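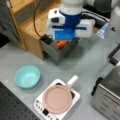
2020-05-22: The Sárközi business

Nine weeks indoors and I have become a person with opinions about the marriage of two people I will never meet. Tonight it was the Sárközi split. They've put out a joint statement, white letters on a beige square, to say they are "stepping into separate chapters with one heart". I read it twice in the kitchen and burnt the onions.

Vivek Negi rang before I'd scraped the pan. He has followed her since she was the girl in the Draltidine adverts, clutching her forehead in a cornfield, and he took it as a personal bereavement. I said they'd only been married since September. He said that was 20 years in their line of work. I said it was still less time than I've had this library book.

His theory is that it all went wrong over Vokton, the husband's band, or former band, depending on which of them is being interviewed. She sang on the last record and he took her name off the sleeve. Then he thanked his barber on it. I'd forgotten the barber. Vivek had not, and he had the exact wording.

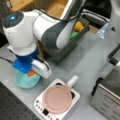
My own money is on the house at Lurkach. You can't move a couple like that to the edge of a lake and expect them to talk to each other. The magazine did 2 whole spreads on it last winter, and in every photo they were in different rooms. In one she was leaning on a fireplace with her coat on. I did point this out at the time, to Mum, who said perhaps the heating was broken.

The comments had reached 200 by the time I'd eaten, and 150 of those were the same broken heart. I scrolled through the lot for anyone with real information. A woman who claims to have done their curtains said she "could say plenty" and then said nothing. I have been refreshing her ever since.

Meanwhile he's already been seen buying melons with the drummer's sister. Vivek sent me the photo with a ring drawn round the melons, as if they were the guilty party.

Went to bed at eleven, meaning to read. Got up again at quarter past to check on the curtain woman. Still nothing. Must buy onions.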